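May – finishing notes, Prostthorpe workshop

Oil test, second go. Three coats of Kimix on the offcuts, 200 ml between the lot, and I still can't decide if I like it! The smell hangs about for ages (windows open, please, whoever's in next). The Atinga wax went on much more easily, but it drags if you leave it past 12 minutes, so set the timer.

I'd like whatever we pick to cope with ordinary table life – spilt tea, wet glasses, the lot. Small beads of clear water on a honey-brown top, with a reddish-brown mark a bit further up the grain:
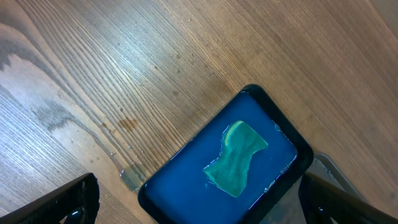
Still to do

Cut 4 more offcuts from the Basavitz board and sand them all to the same grit this time (my fault, I mixed them up). Label the backs in pencil. We're nearly out of lint-free cloths, and the old T-shirts shed like mad.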